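Wirent open day, who went?

Forum: Automation and Robotics > Events and Visits

gundida_mick
Went through the open day at Wirent's Gundida site on 1 September 2026. Free entry, but you had to book a slot. More than 120 people through by the time I left, according to the woman on the front desk. They had the old palletiser going, a conveyor sorting line and a two-arm setup doing toy bricks. Anyone else get along?

sparkyjoe81
I was there in the morning. Palletiser was the pick of it for me. They let us stand right at the fence and the bloke running it answered everything. The sorting line was stopped when our group came past, so I can't say much about it.

tolerance_stack
Couldn't make it this year. What were the arms doing? The flyer only said "dexterous handling" and I nearly drove 162 km to find out.

gundida_mick
Toy bricks and small coloured bins. They called the demo Jikov and had it in the back bay, past the tool store. I've put up two photos, one of the bricks on the table and one of the pair of arms.
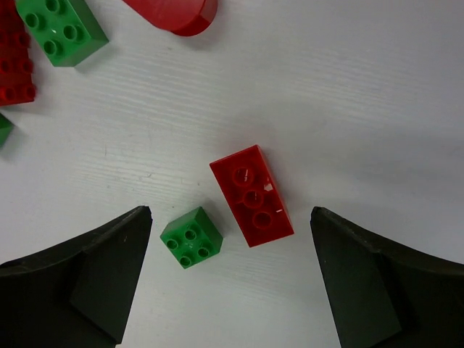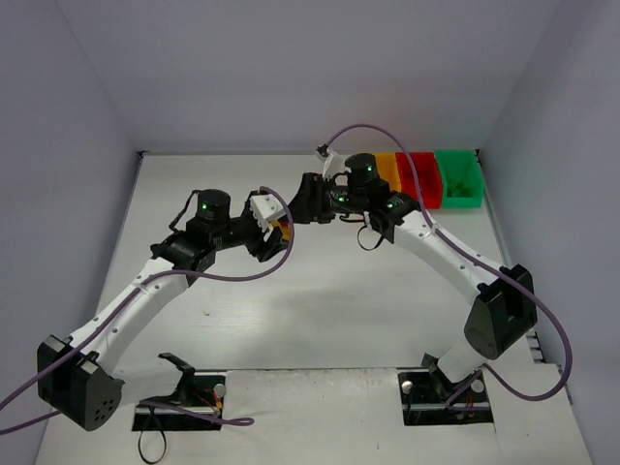 Our group got 4 goes at it before we were moved on. I asked what happens if a brick is upside down and was told the approach angle is worked out fresh each time, whichever way the brick is sitting. Couldn't get an answer on how hard the fingers squeeze. The fellow said he'd email me and I haven't heard yet.

tolerance_stack
Thanks. Is that a printed finger on the left arm? Looks like it.

gundida_mick
Yes, the white bit is printed. They said they go through a few sets and just run off more.

oldfitter
I'll be the grump. I went to see machinery and got toys. There are plenty of places around here that need parts loaded and unloaded, and none of them make toy bricks. If Wirent wants local shops to buy something, they should show a casting going into a fixture with a bit of coolant about.

sparkyjoe81
Disagree. A casting goes in the same spot every time and the palletiser already covers that sort of job. The bricks are all over the table at odd angles. That's the hard part.

oldfitter
A vibratory bowl feeder has been sorting out odd angles since I was an apprentice. Cheaper too.

tolerance_stack
Bowl feeder is fine for one part in volume. We change over a few times a shift and every new part means new tooling for the bowl. I'd look at arms if the cycle time was halfway decent. Did anyone time it?

gundida_mick
Didn't time it. It was slower than I'd be by hand, I'll say that much. They were upfront about it when someone asked.

oldfitter
There you go then.

antal_user
We have the Antal feeder at work and it's not perfect either. It jams on anything with a burr. I wouldn't write off the arms because they're slow at this stage. I would want to know about cable life though. The purple leads run along the outside of both arms and I'd expect them to be the first thing to go in our place, with swarf everywhere.

sparkyjoe81
Good point about the cables. I asked about dust and was told that one is only meant for the bench.

gundida_mick
Same answer I got. They're planning another open day in May and the sheet by the door asked what people want to see. I put down metal parts, so oldfitter might get his casting.

oldfitter
I'll go if they do. Parking was terrible, by the way. Ended up on the grass behind the tyre place.

tolerance_stack
Can someone post the booking link when it goes up? Would like to bring two of our apprentices.

gundida_mick
Will do. It went up on their noticeboard page last time, so I'll keep an eye on that.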